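Memória e limpeza num computador de secretária antigo – galeria

Oficina Drulis, setembro

A Drulis recebe computadores retirados de escritórios e devolve os que ainda servem a escolas e associações. O lote deste mês veio da Bravmont: 37 torres, quase todas do mesmo modelo, com discos já removidos pela empresa de origem. Nesta página juntámos fotografias da fase de memória, com algumas notas para quem quiser fazer o mesmo em casa.

O trabalho nas torres é feito com a caixa deitada e a tampa lateral fora. Nessa posição a placa-mãe fica na horizontal e os módulos entram de cima para baixo, com o peso da mão a ajudar. Com a torre em pé, a placa cede um pouco quando se carrega nela e há maior risco de o módulo ficar torto.

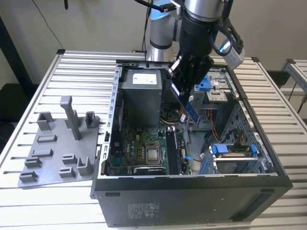
Um módulo de memória azul inclinado sobre a placa-mãe verde. Outro módulo, escuro, já está no banco de memória.

Antes de mexer na memória, o cabo de alimentação sai da tomada e carrega-se no botão de ligar durante alguns segundos, para descarregar o que resta na fonte. Depois toca-se numa parte metálica da caixa. Quem tiver pulseira antiestática deve usá-la. Na oficina usamos sempre, mesmo quando o trabalho é curto.

Os módulos chegam-nos de várias origens e são separados por tipo e velocidade antes de irem para a bancada. A Lesego Nkosi trata dessa separação e cola em cada saqueta uma etiqueta com a capacidade. No inventário atual temos 1,089 peças de memória, contando as que aguardam teste. As que falham o teste vão para uma caixa à parte e seguem para reciclagem com a Pestetti, que faz a recolha do material eletrónico.

O dissipador do processador é retirado nesta fase. A pasta térmica antiga costuma estar seca e não vale a pena aproveitá-la. Limpa-se a tampa metálica do processador com um pano sem pelo e álcool isopropílico, do centro para fora, e só se aplica pasta nova quando o dissipador estiver pronto a montar. Até lá, convém não passar os dedos por cima.

Se o processador ficar agarrado ao dissipador, não se deve puxar com força. Ligar o computador durante uns minutos antes de desmontar amolece a pasta, e um pequeno movimento de rotação resolve quase sempre.

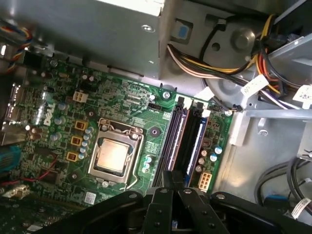 Placa-mãe Dell com dois módulos pretos encaixados e o processador sem dissipador. A ficha da ventoinha está marcada na placa com FAN_CPU.

A ordem das ranhuras varia de fabricante para fabricante. Em muitas placas as ranhuras de cada canal têm travas de cor diferente, noutras a única indicação está impressa junto ao conector, em letras muito pequenas. O manual de serviço traz um esquema e poupa tempo. Quando se usam dois módulos iguais, devem ficar em canais diferentes. Um par mal distribuído funciona na mesma, mas perde-se desempenho.

Para encaixar, abrem-se as travas, alinha-se o entalhe do módulo com a saliência da ranhura e pressiona-se nas duas pontas – primeiro uma, depois a outra, ou as duas ao mesmo tempo se houver espaço para as mãos. As travas fecham sozinhas quando o módulo chega ao fundo. Se uma delas ficar a meio, o módulo tem de sair e voltar a entrar. Forçar a trava com o dedo não resolve.
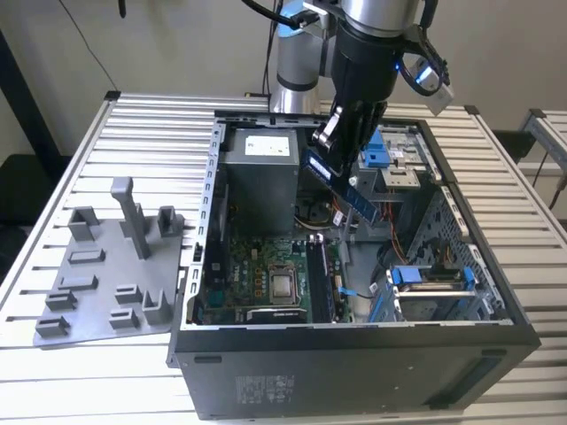 Os cabos são outra causa de demora. Nestas caixas os fios da fonte passam perto da zona da memória e convém afastá-los antes de começar, sem os desligar. Um fio preso debaixo de um módulo ou encostado às pás da ventoinha dá problemas mais tarde, quando a caixa já está fechada e entregue.

A poeira tira-se com pincel macio e ar comprimido em jatos curtos. As ranhuras vazias também precisam de ser limpas. A Krystyna Sadowski segura as ventoinhas com um palito de madeira enquanto sopra, para que não rodem com o ar. Os contactos dourados dos módulos usados passam-se com uma borracha branca comum e depois com o pano.

Terminada a montagem, cada computador faz um teste de memória completo. Numa máquina desta idade com 4 GB, o nosso último teste demorou 61 minutos. Se aparecer um único erro, trocam-se os módulos um a um até encontrar o responsável.

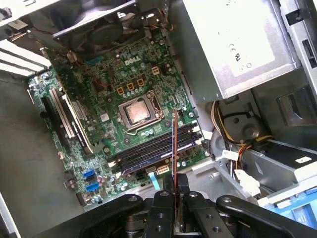

Posso misturar módulos de capacidades diferentes?
Em geral funciona, desde que sejam do mesmo tipo e a placa aceite as duas capacidades. A memória passa a trabalhar à velocidade do módulo mais lento e, em algumas placas, só uma parte fica em canal duplo.

As torres que passam no teste recebem um disco usado já verificado e seguem para a Associação Baloyi, que faz a distribuição. Quem quiser entregar módulos que tenha em casa pode deixá-los na oficina durante a manhã, de preferência em saquetas antiestáticas e com o nome do computador de onde saíram.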